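Planning and Buying Automation Equipment
Handout 4: Costing a small two-arm cell

Course tutor: Vitória Antunes
Notes revised July 9, 2023

12 shares · 3 comments

What this handout covers

Last time we dealt with writing a statement of need. This handout takes the next step, from the statement to a budget that a finance office will accept. The worked case is a bench-top cell with two small arms, used for handling cards, wallets and other light personal goods. It is a modest purchase by factory standards, and for that reason it is often planned badly. People price the arms, add a bit for delivery and send the form in.

Read these notes before the session and bring your own draft budget. You will swap drafts with the person next to you.

1. Start with the task

Write down the hardest single movement the cell has to make. Leave out the average one. If the equipment can do the hardest movement, the easy ones will normally follow, and you will have a fair idea of the gripper, the camera and the accuracy you need to pay for.

In our case the hardest movement is handling a thin card in a wallet. The card is slim, the pocket is narrow and the leather can bend. A finger that is fine for picking up boxes may be far too thick to work between two sleeves. 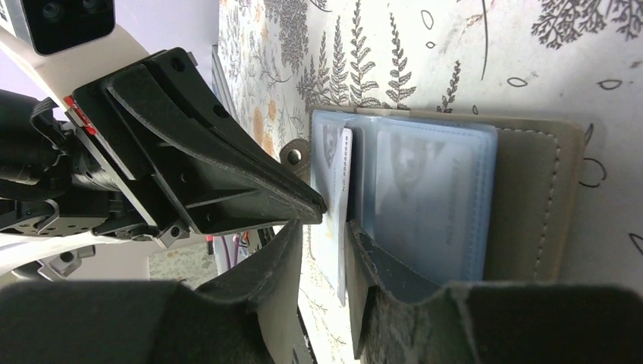 Fig. 1. Gripper tip against a white card in an open card wallet, seen from the wrist.

Look at the shape of the finger in Fig. 1. It is wide at the base and tapers to a narrow tip. When you ask for quotes, ask each supplier for a drawing of the finger with the tip width marked on it. If the supplier sells only one type of finger, ask whether you can fit your own, and whether doing so affects the warranty. Get the answer in writing.

Note also how much of the view is taken up by the gripper itself. A wrist camera sees the work from close by, but the fingers and mountings get in the way. Most buyers will need a second view, and that means a second camera, a second cable and a place to fix it. These belong in the first budget. They are often found in the third.

2. List everything on and around the table

Students tend to list what is in the supplier's catalogue. A better method is to draw the whole cell and cost every item in the drawing, down to the cloth.

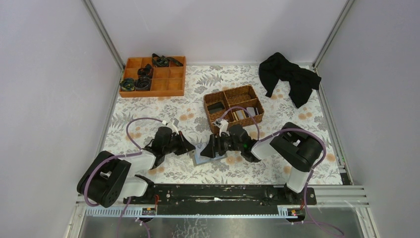
Fig. 2. Two arms at the bench, with the compartment tray, the basket and the table covering in place.

From a layout like the one in Fig. 2 you should be able to draw up at least these headings:

Arms and grippers. Price them separately, even if they come as a set. Grippers wear out sooner and you will buy them again.

Mounting. Both arms here are fixed to one long rail at the front. A shared rail keeps the spacing between them constant. It also means that if the rail has to come off, both arms stop.

Frame and walls. Aluminium posts and plain side walls are cheap per metre, but the brackets and bolts add up. Include the hours needed to put it all together.

Wiring and small boards. Cables that run along a moving arm bend many times a day. Budget for spares from the first month.

Work items. Trays, baskets, cards, straps, cloths. They look too small to bother with, and they are the lines most often left out.

Surface covering. A patterned cloth and a plain one are different test conditions for a camera. If your statement of need says the cell must cope with both, buy both.

3. The worked budget

The figures below come from a planning exercise set by Siebe Meijer for the February group. Rukard, Makley and Grunetell are the three suppliers in the exercise. All sums are in pounds and exclude VAT.

Arm, left (Rukard): 3000
Arm, right (Rukard): 3000
Replacement gripper fingers, one set (Makley): 149
Cable pack (Grunetell): 55
Subtotal: 6204

The subtotal is not the budget. It leaves out the frame, the cameras, the computer, the work items, assembly, training and any allowance for things going wrong. When the February group first handed in this exercise, several people stopped at the subtotal and had to be sent back. Fill in the missing lines yourself, using quotes you have obtained, and give the source and date of each quote beside the sum.

Two points on the lines that are there.

The arms are priced the same, but check that they are the same part. Some makers sell left-hand and right-hand versions, which means two kinds of spare on the shelf. If one arm can stand in for the other, you can hold one spare for both – a large saving on a small cell.

The set of fingers at 149 looks dear next to the cable pack at 55. Work out how long each is likely to last before you decide which is the bigger cost over three years. A cheap item replaced often can overtake a dear one quite quickly.

4. Buy, lease or build

Buying outright suits a task that is settled and will stay the same for some years. Leasing suits a trial, though you must read the clause on changes. Many leases do not allow you to drill, re-mount or swap fingers, and a cell for fine work will need at least one of these.

Building from parts can come out cheaper on paper. Put your own staff hours in at their real rate before you say so. The Noguchi case in your reader shows a team that saved on the frame and then spent the saving twice over on getting it square.

5. Timing of payments

Do not plan to pay for everything at once. A workable order is as follows.

Stage one: one arm, one gripper, one camera, a table. Try the hardest movement from section 1.
Stage two: second arm, shared mounting, second camera view.
Stage three: spares, further work items, a second covering, training for anyone who will run the cell without you.

Ask the supplier to hold the price of the second arm while stage one is under way. Sixty days is a normal request. If they refuse, ask what they will hold.

Stage one can end in a decision to stop, and the plan should say who makes that decision and on what evidence. A line such as "if results are good" is too loose. State the movement, the number of tries and the share that must succeed.

6. For the session

Bring:
– your draft budget, with a source for every line
– a sketch of your cell from above, with cable runs marked
– one written quote, from any supplier
– your sentence describing the hardest movement

Reading: sections 2 and 5 of the course reader, plus the Noguchi case. Anyone who has not yet had feedback on the statement of need should see Vitória Antunes before the session starts.

3 comments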